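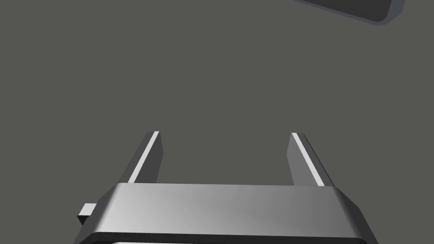
**Ticket 499 — wrist view, wide jaw vs. stock jaw: open width doesn't agree between controllers**

Status: closed, one item carried over
Component: gripper models, wrist camera, jaw controller
Environment: Karalside sim build, no hardware

**Summary**

We are choosing a parallel jaw for the Wustholm cell and running both candidates in simulation before anything gets ordered. Candidate A is the Kemppainen wide-body jaw. Candidate B is the stock jaw that ships with the arm model. Both are driven by the same position controller and viewed from the wrist camera.

With the Kemppainen jaw, the commanded open position and the reported open position differ after a reset. With the stock jaw they match. The grasp planner reads the reported value, so it turns down blocks that should fit.

**Steps to reproduce**

1. Load the bench world with the plain gray surface.
2. Attach the Kemppainen jaw. Leave the wrist camera at its default mount.
3. Send open at full width. Wait for the settled flag.
4. Read the jaw state topic and write down the value.
5. Reset the world without unloading the gripper.
6. Send open again and read the topic.

Expected: same value in steps 4 and 6.
Got: the value in step 6 is 9 percent lower. The controller still raises the settled flag.

**Log**

Entry 1. Reproduced on the first try. Repeated for 100 resets with each jaw. Kemppainen: wrong after every reset. Stock: never wrong. Whatever it is, it isn't random.

Entry 2. Checked whether the fingers really stop short or whether only the number is bad. The wrist camera is good enough for this. I saved a frame before and after reset at the same arm pose and laid one over the other. The fingertips land on the same pixels. So the jaw opens all the way and the reported value is the problem.

Entry 3. Swapped the position controller for the Perkolum force controller, same gripper, same world. Reported width is correct before and after reset. That points at the position controller, or at something it loads. The Perkolum controller is slower to settle and I don't want to use it as the fix. In the side-by-side it needed 3,040 sim steps to finish the open/close sequence, and the position controller was well under that.

Entry 4. Compared the config files. The position controller keeps its own copy of the finger joint limits and reads them again at reset. The force controller asks the gripper model each time. The copy in the position controller config was made in April, when the model had a shorter finger travel. Nothing updated it when the model changed. On first load the model's limits win, and on reset the copy wins. That matches what we see.

Entry 5. Deleted the copied limits and let the controller read from the model. Ran the resets again. Values match now, all of them. Left the stock jaw config alone.

Entry 6. While the fix was running I went through the camera side, which was the other half of the comparison. Pose for these checks was jaw open with nothing between the fingers.
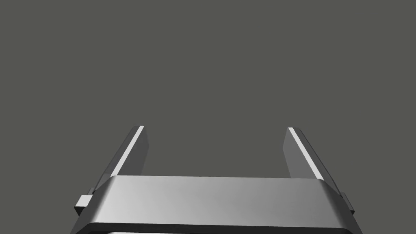 The wide body takes up a lot of the lower part of the view at the default mount. The fingertips and the gap between them stay clear, so the planner can still see what it is about to close on. What we lose is the area right in front of the housing. Anything lying close in there is hidden until the arm backs off. The stock jaw has a narrower body and hides less.

The pale strips on the fingers are useful. The edge finder picks them up without any tuning against a dark surface, and it uses the two lines to estimate opening width from the picture alone. I would not count on that with a light-colored table. The body's top panel is also light toward the left, and the edge finder sometimes grabs the panel edge instead of the finger. Masking the lower part of the view stopped it.

Entry 7. Tried moving the camera mount up and tilting it down. It shows more of the surface near the housing but puts the fingertips too close to the top of the view, and blocks further out drop out of sight sooner. Put it back. The default mount is the better trade for our approach path, where the arm comes in from a distance anyway.

Entry 8. Ran the planner on the block set with both jaws after the fix. Blocks that had been turned down as too wide are accepted with the Kemppainen jaw. The widest ones are still refused with the stock jaw, as they should be — it doesn't open far enough.

**Cause**

Stale joint limits in the position controller config, loaded on reset only.

**Fix**

Removed the copied limits. The controller now reads them from the gripper model at load and at reset. Added a startup check that compares commanded and reported open width after one reset and stops the run if they differ.

**Comparison notes for the Wustholm cell**

- Kemppainen jaw: wider opening, handles the full block set, blocks more of the wrist view near the body.
- Stock jaw: better view close in, can't take the widest blocks.
- Position controller: faster, fine to use now.
- Perkolum force controller: slower, but gentler on contact. Worth another look if the cell ever gets soft parts.

My recommendation is the Kemppainen jaw with the position controller, default camera mount, lower mask on.

**Carried over**

The settled flag should not be raised when the reported width is off from the command. It goes up on velocity alone. The fix above hides this and doesn't solve it. Opening a separate ticket against the controller and linking it to this one.

Closed November 30, 2019.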